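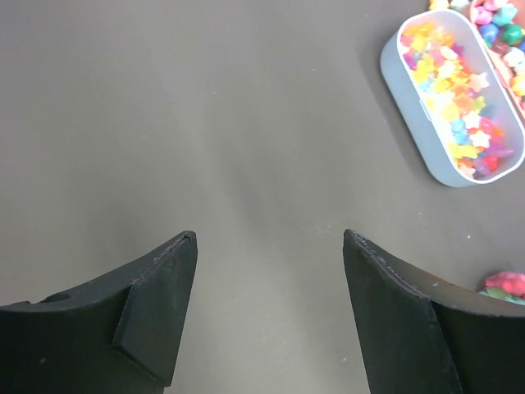

Rajeshwari Gowda learned to mend shoes from her uncle, who rented a kiosk beside the bus station in Droltorthorpe and kept it open until seven at night. She was 16 and meant to stay for one summer. She now runs her own shop on the same side of town, with one employee, Tharun Achari, and a waiting list that was up to two weeks when we spoke in October.

"My uncle did heels while people waited for the bus," she says. "If the bus came first they'd go off and come back the next day. Some of them didn't come back. We had a shelf for those."

She did not go straight into the trade. After school she worked in the accounts office at Stornov, a firm that supplied packaging, and stayed nine years. She mended shoes for colleagues in the evenings, at first for nothing and then for the price of the materials. When the office moved to another town she decided against going with it.

"I had some redundancy money and I knew how to do one other thing. I wrote down what the machines would cost and it came to more than I had, so I bought a finisher second-hand and did the stitching by hand for the first year."

The finisher, a long bench machine with sanding bands and brushes, is still in use. The bands wear out and she changes them herself. The motor has been rewound once.

Most of the work is heels and half soles. Walking boots come in from October onwards, when people take them out of the cupboard and find the soles have gone soft or come away. Gowda says many of these can be saved, but she will turn a pair down if the midsole crumbles when she presses it with a thumb.

"They say, but I've only worn them 2 or 3 times. I believe them. It's the age of the foam. Wearing them more would have been better for them."

Prices are written on a card by the till. A pair of heels is the cheapest job and a full resole on a welted shoe is the dearest. She put everything up last year after the cost of leather rose, and expected complaints. Two customers mentioned it.

Achari joined her three years ago from a key-cutting counter. He does the bags, zips and straps, and has taken over the stitching machine, which Gowda admits she never liked. "He's neater than me on a curve," she says. "I'm quicker on a sole."

She would like to train someone else but has not found a way to pay for it. A learner spoils leather for the first few months, she says, and takes up her time as well. Her nephew helped out for a while and then went to college to study plumbing.

I ask what people should do to look after their shoes. She thinks for a moment.

"Take them off properly. Undo the laces. Half the backs I repair are from people treading them off. And don't put wet shoes on the radiator – stuff them with newspaper and leave them in the hall."

Her own shoes are brown lace-ups that she has resoled four times. She has a newer pair at home, still in the box, that she finds a bit tight.

The shop closes at half past five, and collections can be made up to six if you ring first.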